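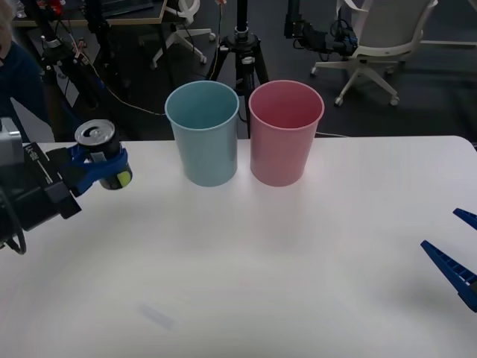 Mar 30, 2026 - sourdough hydration / starter trials, bench 2

Home | Notebook | Recipes | Flour log | Older entries

Picking up from the Stinotstead batch. Short version: the rye starter is fine, the white one is sulking, and I still don't trust the new flour.

Flour. Opened the Orellana sack this morning. Feels softer than the Utine stuff, less gritty between the fingers, smells a bit like hay. Took more water than I planned for. Dough at our normal hydration came together stiff, so I added a splash more and wrote the total on the sheet taped inside the cupboard door. Do not use the old sheet, it's for the Utine flour only.

Starter. Fed both last night, same jar size, same spot on the shelf. Rye doubled before I got in and had already started to sink. White barely moved, few bubbles on top, sharp smell. Discarded most of it and fed again with half rye. If it's no better by tomorow I will restart it from the dried flakes. They're in the freezer door, labeled Sandutby, dated last September.

Cups. Tall tapered ones are good for measuring starter rise, you can put a rubber band on and see it from across the room. Blue for white starter, pink for rye. Please keep to this, last time they got swapped and I threw out a whole afternoon of notes.

Autolyse. 90 min on the big batch, flour and water only. Salt and starter after. Much easier to stretch than the no-rest dough, which tore at the second fold. Not going back to skipping it.

Bulk. Total dough weight 3,000 g across the tub, split later. Four folds, then left alone. 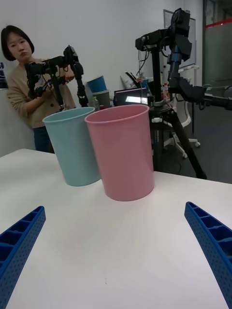
The tub went on the low shelf by the radiator, which was a mistake - bottom of the dough ran warm and got away from me while the top was still tight. Turned it over once, gave it an extra fold and moved it to the middle shelf. Evened out ok I think. Next time middle shelf from the start.

Shaping. Sticky. Used rice flour in the baskets and they let go clean, all but the oval one, which always sticks at the same corner. Cut one loaf at 772 g to match the tin from the Sandutby bake so the two can be compared. Rest went into rounds, not weighed.

Bake. Lid on, then off once the color started. Oven is still hotter at the back left, turned everything halfway. Tin loaf rose well and split along the side because I scored too shallow. Rounds spread a bit, ears on the first pair, nothing on the others. They'd sat out longer waiting for the stone.

Crumb. Cut the tin loaf too early, gummy in the middle, my own fault. Round was better, medium holes, a thick line of dense stuff at the bottom which I'm blaming on the radiator. Taste good, milder than the Utine loaves. Crust went soft after lunch.

To do
- more rice flour, jar is nearly out
- new blade for the scoring handle
- try Orellana with a little less water and a longer rest
- overnight in the fridge for half of the next batch, other half same day
- check the oven thermometer againt the spare one
- wash the baskets?? brush first, see if thats enough

Fridge note: the covered bowl on the top shelf is pizza dough from the leftover bulk. Use it by tomorrow or bin it.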